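Kotetti Manipulation Project
Progress report to the Zarari Fund, second reporting period
Submitted by the Kondbridge group

Since the last report we have moved from rigid items to soft packaging, and I am very happy to say that the change of plan has paid off. The work you agreed to in September was to find out whether two arms could share a job when the object between them keeps changing shape. We think they can, and we now have a method that shows it.

Data collection

We recorded 591 demonstrations of unpacking tasks, all done by people guiding both arms at once. The bags were plain grocery bags, handed over to the robot in whatever shape they fell. We did not smooth them out or open them first. In the earlier set every bag was placed with its mouth facing the same way, and the policy learned to rely on that. Mixing the starting positions made training slower (the first 3 runs were poor, and we nearly went back to the old layout) but the resulting policy is far less fussy.

Method

The main new idea is what we have been calling the hold-and-ask step. One arm is given the job of keeping the plastic under control while the other waits. The waiting arm does not move in on a timer. It moves when the predicted position of the bag opening has stayed steady for a short stretch of wrist camera images. If the opening drifts, the prediction starts over and the holding arm may adjust its grip. Both arms run from the same policy, and either one can take the holding role. We had expected to need a separate network to assign the roles. We tried one, it made things worse, and we dropped it. What a pleasure to delete code!

Results

We tested on 22 bag layouts that were kept out of training. The version with hold-and-ask finished more of them than the version without it, and the gain was largest when the opening was folded under. Most of the remaining failures are of 2 kinds: the gripper pinches both layers of plastic together, or the fruit rolls back in as the bag is pulled. The first we believe we can fix with more data. The second is harder and we would like to spend real time on it.

Current work is on fruit, with the opening in different places and the plate close by, so that both grippers have to share a tight space over the bag.

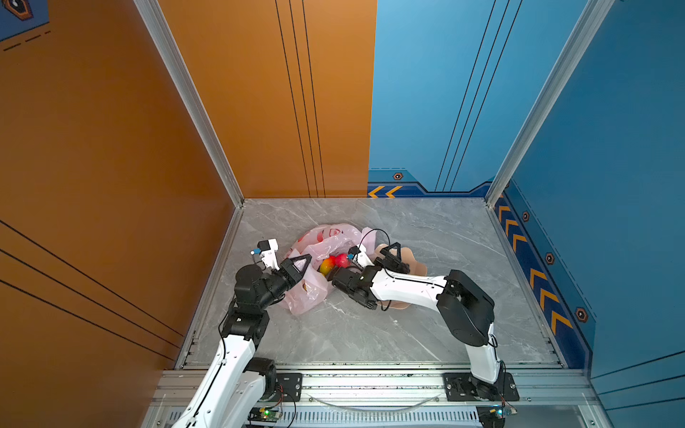

Nithin Rajan read a draft of this report and asked whether the waiting arm is losing too much time, and whether a soft nudge at the plastic might tell us more about the opening than another look from the wrist. It is a fair point. We have added a touch condition to the next round, using the same layouts so the results can be compared directly.

Next period

We will run the touch comparison, record more double-layer pinches, and repeat the tests on the second cell at Amin. The training code and the layout sheets will go to the Fund with the next report. No change to the budget is requested.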